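15 January 2023

Desk day. I said I'd write up the desk tidying properly this time because last time I left three lines and a coffee ring, and then Isla had to redo the whole thing from memory in April. So, at length, with apologies to whoever reads these.

The job is the same as before: take an ordinary messy desk, put the small things back where they live, leave the big things alone. Big things are the monitor, its stand and whatever is plugged into it. Small things are everything else, and the small things are the trouble! I had the Hrubý crate out, the shallow one, lined with the offcut of felt because the bare bottom makes everything rattle and it was getting on my nerves. Snacks go to the shelf by the kettle, tape goes on the peg, cables go in the Pladine bag, soft things go in the crate. That was the plan at ten past nine.

First go was slow. I'd forgotten that the mouse pad creeps. You lift something off it, it follows you a finger's width, and by the time you've done it a few times the pad is skewed and you start straightening it, and straightening the pad isn't on the list. I've now decided it is on the list, last item. Please don't tape it down – I tried that at the old place and it took the finish off the desk, and we got a very stiff note from Skoltard about it.

Second go, better. I did the soft things first this time and left the cables until the end, which felt like the wrong way round but meant I wasn't dragging a loop of wire through everything else. The purple one is my favourite of the lot to pick up. It squashes to nothing, so you can take hold of it nearly anywhere and it stays held, and there's the little loop on top if you want to hang it afterwards.
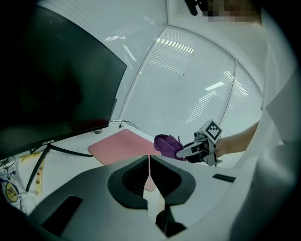 Hnat Stetsiuk reckons soft things should go last, and he wrote as much in pencil in the margin of my draft: if they go in the crate first they end up underneath, everything hard lands on top of them, and then you can't find them when you need the desk messy again. Fair point, and I hadn't thought about the un-tidying at all. But the hard things mostly aren't going in the crate, they're going on the peg and the shelf, so I've left my order as it is for now and put his next to it. We can try his on the next desk and see who's grumpier.

Cables. I don't have a good answer for cables. The white and the blue get into each other whatever you do, and pulling one brings the other, plus anything that happens to be sitting near them. What worked best today was lifting the whole tangle in one go, straight up, waiting for it to stop swinging, and only then moving across to the bag. Sorting them into separate colours is a sitting-down job with a cup of tea and I'm not counting it as tidying. The black one at the back I left well alone.

Snack packet: hold it low. If you go for the top it folds over and you crush whatever's inside (sorry to whoever bought those).

I got through 33 goes before lunch and then stopped, partly hunger, partly that the felt had come unstuck at one corner. I've put a strip of the Ginska double-sided on it and weighted it with the stapler overnight. Don't move the stapler!

For tomorrow: a second peg, lower than the first, as I keep reaching over the monitor to get to the one we have. Ask Isla Whitcombe whether the shelf by the kettle is really ours or only ours until someone notices. Wipe the desk down before starting, there's a sticky patch near the front left. And the Pladine bag needs emptying, it's nearly full and the zip is complaining.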